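Bellbridge Arena Texts

README for the text collection and its tables

What this is

A collection of short texts on Roman gladiators and the buildings they fought in, with two tables of supporting data. It was put together for school and museum use by the Bellbridge reading project. The texts are retellings in modern English of material drawn from inscriptions, ancient authors and excavation reports. They are not translations and should not be quoted as such.

Last updated 28th January.

Contents

texts/ holds 56 plain text files, one story or topic per file, UTF-8.
tables/fighters.csv lists the fighter types with their usual armor and usual opponents.
tables/sites.csv lists 35 amphitheaters with modern country, ancient province and state of preservation.
notes/ holds the editors' working notes, left as they were written. Spelling there is uneven.

File names

Each text file starts with a topic code, then a short title. The codes are FI for fighters, BU for buildings, AN for animal hunts and CR for crowds and tickets. A file that fits two codes is filed under the first one in that order.

Fields in fighters.csv

type: Latin name, singular, lower case (retiarius, secutor, murmillo, thraex).
shield: large, small or none.
helmet: yes, no or unclear.
opponent: the most common pairing in the sources. More than one value is separated by a semicolon.
period: republic, early empire or late empire. This is the earliest period in which the type is attested.

Fields in sites.csv

ancient_name: blank if unknown.
modern_country: current borders.
province: as of the second century AD.
state: standing, partial, foundations or buried.
capacity: left blank unless an excavation report gives a figure. Published estimates for the same building can differ by thousands, and we did not want to average them.

How the texts were made

Drafts were written by the Oyelaran study group and checked against the source list in notes/. Each draft had two readers. Where they disagreed on a point of fact, the sentence was reworded to show the doubt, so expect "probably" and "may have" often. The thumbs up and thumbs down gestures are treated in FI_gestures.txt and nowhere else.

Text cleanup was done with the Clino scripts, which strip footnote numbers and normalize quotation marks. A few Latin macrons were lost in that step and have not been put back.

Known problems

The western provinces are covered much better than the eastern ones. Women in the arena appear in only one file. Dates before the first century BC are loose. The opponent field for the provocator is thin.

Some texts describe killings and executions. Files with the most detail have the word STRONG on their first line. Teachers of younger classes may want to leave those out.

Use

The texts and tables may be copied and adapted with credit to Bellbridge Arena Texts. The Tekano edition, which adds maps, is a separate release with its own terms.

Corrections are welcome. Please give the file name and the source you are relying on. They are merged in one batch each May.

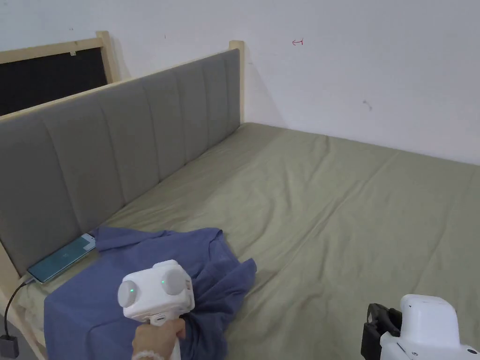

If a correction affects both a text and a table, send it as two separate notes, with the row number for the table. Row numbers count the header line as row 1.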